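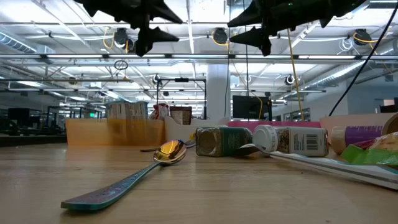

Phan, bench technician and occasional complainer

The left gripper stopped again on 22nd September, and again the log said "grasp complete." It had nothing in its fingers. The spoon was lying on the table, well below the fingers.

I keep reading that picking things up off a table is a solved problem. Come and watch ours try a spoon. A polished bowl throws the ceiling lights straight back at whatever is looking at it, and our depth readings over that patch are junk. The Prelto software fills the gap with a guess. On this run the guess put the spoon lower than it was, so the fingers came down, met something sooner than planned, and the arm kept pushing.

That last bit is what bothers me. A missed spoon costs us nothing. An arm that feels contact and carries on is a safety fault, and I wrote it up as one. The reply from Plurker support was that the force limit is "advisory during approach." I have read that line 12 times and I still don't know who it is meant to reassure.

We went back through 3572 logged grasps from the Trulthorpe bench. 22 of them showed the same pattern: early contact, no stop, a cheerful "complete" at the end. Three of those were on spice jars lying on their sides, so shiny metal can't be the whole story. My own guess is that the contact check gets skipped whenever the height estimate is a filled-in one. I can't prove it, as the software doesn't record which readings it made up. I've asked for that too.

For now we run at the slowest speed, with a hand on the stop button and everyone else's hands off the table. The vendor wants us to try new fingertips. Softer tips would hide the bump nicely - they would do nothing about an arm that ignores it.

I'll post the next reply from support if there is one.

3 comments

benchrat: We had "advisory" limits too. Ask them what happens in the retract phase.

oldsolder: Have you tried a matte spray on the spoon?

Phan: Yes, and it helps with the spoon. I'm not spraying the whole kitchen.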